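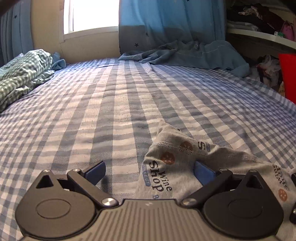 Figure 1. Blue-and-white checked sheet on a bed.

Why Do Checks Stay Put? A Report on Woven and Printed Bedding

Our group picked bed sheets because everyone owns them and hardly anyone in class could say how the pattern gets there. In a woven check, the yarn is dyed first and the colors cross on the loom. In a printed check, plain cloth gets its color afterward, mostly on one side. Flip a corner over and you can often tell which one you have -- we now do this at every relative's house!

We tested 7 cotton swatches from the Mahuika fabric store in Makholm. Each was cut in half. One half went into a drawer, and the other went through 5 warm washes with the same powder. Then we compared the halves by a north window at noon and gave each a fading score.

The woven swatches did really well. Three of the four looked the same as their drawer halves, even under the magnifier. The printed ones lost the most color along the fold lines, where the cloth rubs. One navy print went almost gray there, and it was exciting to see it so clearly after so few washes.

We also counted threads. Our best swatch had 2,365 crossings in the square we marked, and the loosest had 900. We expected the tight one to fade least, but it came in third.

Problems: we lost the label for swatch 6, and the washer at school runs hotter than its dial says. Next time we would like to try linen, and line drying in full sun -- maybe in March, when the courtyard is open again.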